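Workshop Tips from the Troltivon Shed
Cables, Bins and the Day the Arm Pulled Its Own Plug

Posted November 13, 2023 by Tadhg Brophy
Filed under: Robots and automation, Safety, Cables and leads

Regular readers will know I usually write about glue, drawer runners and the correct way to store a spirit level, so bear with me while I wander over to the other end of the shed. We've had an arm on the bench at Troltivon for a while now, picking odds and ends out of a bin, and a few weeks back it gave us a proper fright. No one was hurt, I'll say that straight away so you can put the kettle on and read the rest in comfort. But I learnt a fair bit from it, and most of what I learnt will do just as well for a hobby-sized arm in your garage, or for anything else that moves about with a lead hanging off it.

What happened

The arm had been running happily all morning. Kaan Aksoy was at the desk with the program, and I was at the vice minding my own business. The arm went down to the back corner of the bin for something small, turned its wrist a bit further than it had done on any of the earlier picks, and the loop of cable at the wrist got in under the lip of the bin. Up came the arm, and up came the bin with it. It lifted at one end, the loop went tight, the gripper connector pulled half out of its socket and the gripper let go of what it was holding, which in this case was a tin of shoe polish. The tin went rolling off under the bandsaw, where it stayed until the next big sweep.

Kaan hit the stop. From there it took us 17 minutes to work out how to free the thing without making it worse, and I'd say 16 of those were spent standing with our arms folded. I don't regret a single one of them. The job I would have made of it in the first minute doesn't bear thinking about.

There were two faults, when we sat down with a cup of tea and went through it. The bin was only resting on the bench. And the cable had been tied when the arm was standing up straight in its parked position, looking lovely, and had never been looked at again with the wrist turned right round.

First things first if it snags

Hit the stop button, even if the arm has already stopped on its own. An arm that has paused on a force limit may be waiting for one click of a mouse to get going again, and the person with the mouse might not be looking.

Keep your hands out of the bin and away from the joints until it's properly stopped and whoever is at the controls has said so out loud. We now say "stopped and mine" and the other person says it back. I felt a right goose the first few times.

Don't tug the cable. I know, I wanted to as well. A tight cable has the weight of something on it, and in our case that was a bin with its front end in the air. Hold or prop the load first, then let the slack come back.

Don't release the brakes by hand unless you've read how on your own machine, and have somebody supporting the arm. Some of them drop.

Take a photo on your phone before you move anything. We forgot, and then had a long argument over which side of the wrist the loop had been on.

Dressing the cable

This is the part I enjoy, having done up more extension leads than most people have had hot dinners.

Move the arm slowly to the worst place it will ever go, not to where it parks. Turn the last joint as far one way as the job asks for, look at the loop, then turn it as far the other way and look again. Only then get the ties out.

Leave slack at the joint and take it up on the straight parts. On ours I allow 200 mm of spare at the wrist and tie down along the link. Yours will want something different depending on its size, so measure with the joint turned and don't copy my number.

Tie firm but not biting. You should be able to slide the bundle through the tie with a bit of effort. If the tie leaves a waist in the cable jacket, snip it off and start over. Hook-and-loop straps are kinder than the plastic sort, and I get a roll of the wide ones from Stenton in Plultside, though any hardware store will have something close enough.

Trim the tails flush. A cut tie end will open the back of your hand like a letter, and it'll also catch on whatever the arm brushes past. Flush cutters are the thing for this, not scissors.

Put a strip of bright tape on the cable where it enters each tie. If the tape has wandered by the end of the day, the cable is creeping and you'll soon have a bigger loop than you planned for. Of all the tips on this page that one is my favourite, and I'm afraid I can't claim it. It came from Eoin Doherty, who used to look after stage lighting.

Don't let the cable be what holds the connector in. There should be a tie or a clamp a little way back from the plug so that a pull lands there first.

Holding the bin down

Clamp the bin. Clamp it at more than one spot, so it can't swivel, and put the clamps on the side the arm comes near least. Ordinary quick-grip bar clamps are fine for a light bin. Check the handles and bars as well as the jaws, because a bar sticking up is one more thing for a loop to hook on. I've done that too. It was a separate morning.

Give the clamps a squeeze at the start of each session. The plastic pads relax a bit overnight, more so when the shed's cold, and come December I expect I'll be doing it at lunchtime as well.

If the walls of your bin have a lip or a sharp top edge, run a bit of split hose along it. Garden hose slit down one side with a utility knife will do the trick — cut away from yourself, please.
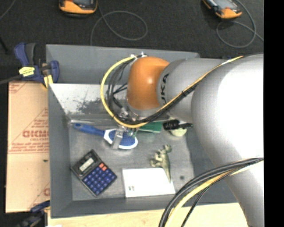 The arm over a mixed bin: cables looped at the joint and tied along the grey link, clamp on the upper left corner.

What goes in the bin

Mixed objects are the whole fun of it, and I wouldn't tell you to stick to wooden blocks. Still, a few habits have saved us grief.

Leave out anything with a hook, a ring or a strap until you trust your cable. A mug handle is bad enough. A dog lead, which Ridwan Rahman put in for a laugh, was a good deal worse.

Leave out glass, blades, aerosols and anything with a loose lithium battery. If it drops or gets squeezed, you want the result to be boring.

Long things near a wall deserve a slow first pick. They can wedge between the finger and the wall and push the wrist sideways. Run at low speed the first time with any new object, with your hand by the stop.

Keep the corners in mind. To reach into a corner the arm has to tip or twist, and that's when the hanging cable swings in over the edge. We now test all four corners with the bin empty before we start, which adds hardly any time and has caught one bad loop already.

Before you start it up again

After our mishap we unplugged the gripper lead and looked at the pins with a torch. One was leaning over. We swapped the lead and kept the old one in a bag marked BAD, in large letters, because the shed is full of people who hate waste and will put a dud lead straight back on the hook. Cut the end off if you don't trust your friends.

Run a thumb along the cable jacket with everything switched off. Flat spots and nicks are easier to feel than see.

Then do six slow picks with somebody watching the cable and only the cable. Not the gripper! It is terribly hard not to watch the gripper.

Write it up somewhere. Ours goes in an exercise book that hangs from a nail by the door, and it says what the arm was reaching for, how fast it was going, and what we changed. Darragh Rafferty has since drawn a small shoe polish tin in the margin.

Next time I'll be back on drawer runners, as promised to those of you who wrote in about the sticking ones. Candle wax first, before you buy anything.

Comments (2)

Jaidee: We had the same trouble with a camera lead. Curly cord fixed it for us, although it does bounce.

Tadhg: Thanks Jaidee, I'd not thought of curly cord. I'll try a bit on the drill press lamp and see how I like it.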